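The Winter I Finally Learned to Oil My Face

I was standing in line at the pharmacy in Tirkbridge last September when a woman in front of me turned around and asked what I used on my skin. I got ready to be flattered. Then she said, very kindly, that her sister had the same flaking around the nose and had fixed it with oil, and would I like the name?

I've had oily skin since I was thirteen. My whole adult life has been foaming cleansers, blotting papers and a toner that smelled like a swimming pool. Putting oil on my face sounded like putting gravy on a shirt. But she was right about the flaking, and I'd been covering it with powder for a month (which only makes it look like a pie crust), so I wrote the name down on my hand.

The shop was Niskanen, a narrow place over in Itholm with a bell on the door and one chair. They sell soap, oils and a few balms, and they let you try everything on the back of your hand for as long as you like. I stayed until closing! Jojoba felt like almost nothing. Rosehip smelled a little like hay. Sea buckthorn turned my knuckles orange, and I was told to keep it far away from my pillowcases, advice I ignored exactly once.

I went home with a small bottle of squalane and instructions to use three drops. Three! I used a palmful, of course, and slept on a towel.
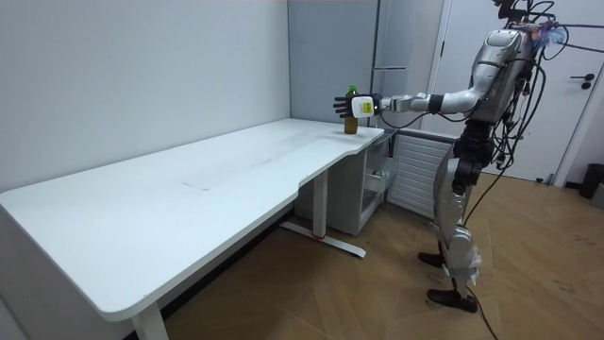 By the second week I had settled down a bit. The trick, for me at least, was damp skin. I'd been patting everything bone dry first because that's how my mother did it, and the oil just sat there on top like a raincoat. Now I rinse with lukewarm water, leave my face wet enough to drip a little, and press the oil in with flat hands. No rubbing. It takes maybe a minute and I do it with the radio on.

The flaking around my nose went away before Thanksgiving. My forehead still gets shiny by midafternoon, but it did that when I was scrubbing it twice a day too, so I've stopped taking it personally.

Then I got ambitious and ordered a cleansing oil from Broreso, mostly because I liked the box. It was $30, and I'm still arguing with myself about that. It takes off mascara beautifully and it rinses clean, even in our hard water, but it's heavily scented with something like orange peel and my eyes don't love it. My daughter has stolen it and can keep it. For makeup I've gone back to plain sunflower oil on a warm washcloth — the kitchen kind, cold pressed, decanted into a little jar so I don't feel like I'm making a salad.

A few things I'd pass along if you're a nervous greasy-faced person like me. Try one oil at a time, and put it on your jaw for several nights before it goes anywhere else. I skipped that with coconut and had a chin like a strawberry. Sniff your bottles now and then, too. When an oil smells like old crayons it's past saving, and a dark cupboard is kinder to it than a sunny bathroom shelf. And keep your sunscreen! Oil doesn't replace it, whatever my cousin's group chat says.

I still have the swimming pool toner. It's under the sink behind the drain cleaner, and I used it last month to get some adhesive off a picture frame. Worked great.

As for the squalane, I'm on my second bottle and I've crept up to four drops on really cold nights. I went back to Niskanen for it and ended up in the chair again, this time with a balm made for elbows. I'm trying it on my heels first.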